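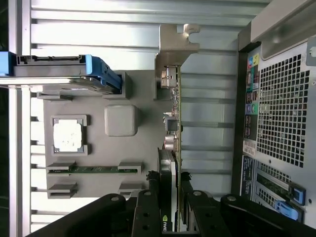 4. Setting up your watchlist and weekly screen

This section explains how to make a watchlist in Zurkeck and how to run the weekly screen on it. You should already have a data feed connected (see section 3). The steps are the same for the desktop version and for the browser version, only the menu is placed on the left in the browser.

4.1 Create the watchlist

1. Open the Lists menu and choose New List.

2. Type a name for the list. The name can have up to 23 characters. Spaces are allowed, but the slash sign is not.

3. Add the ticker symbols, one on each line. You can also paste a column from a spreadsheet. One list can hold 200 symbols.

4. Click Check Symbols. Symbols which the feed does not know are marked in red. Correct them or delete them before you continue.

5. Click Save.

Note: If a company changed its symbol, the old symbol stays in the list with its old prices. Zurkeck does not replace it for you. Please add the new symbol by hand.

4.2 Choose the feed for prices

1. Open Settings, then Prices.

2. Select Kikby for end-of-day prices or Wimasach for delayed prices during the session. The weekly screen works with both.

3. Set Adjust for Splits to On. Dividends have a separate switch – leave it Off if you want to compare your chart with the prices printed in the news.

Caution: Do not change the feed while a screen is running. The result can then contain prices from two sources, and the program gives no warning.

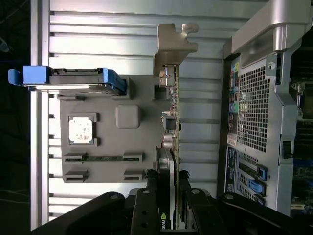 4.3 Run the weekly screen

1. Select your list and click Screen, then Weekly.

2. Under Moving Average, enter the short and the long period in weeks. The long period must be bigger than the short one. If you enter 66 for the long period, the feed must deliver at least 66 weeks of history for each symbol.

3. Under Volume, choose if weeks with a market holiday should be counted. We recommend Yes for a first try.

4. Click Run. Symbols that pass are moved to the top of the list. Symbols with too little history are shown in gray and are not ranked.

5. To keep the result, click Export and select the Hayashi format or plain CSV. The Hayashi format keeps also the colors and your comments.

Note: The weekly screen uses the last closing price of the week. If you run it before the market is closed, the current week is left out.

Caution: A symbol at the top of the list is not a recommendation to buy. The screen looks only at price and volume – it knows nothing about earnings, debt or news.

4.4 If the screen stays empty

1. Check that the list is saved.

2. Check that the feed shows Connected in the bottom bar.

3. Wait 3 minutes and click Run again.

Last changed: 29 May 2024

Related items
Connecting a data feed
Price alerts by e-mail
Chart colors and line types
Importing trades from your broker
Moving your lists to a new computer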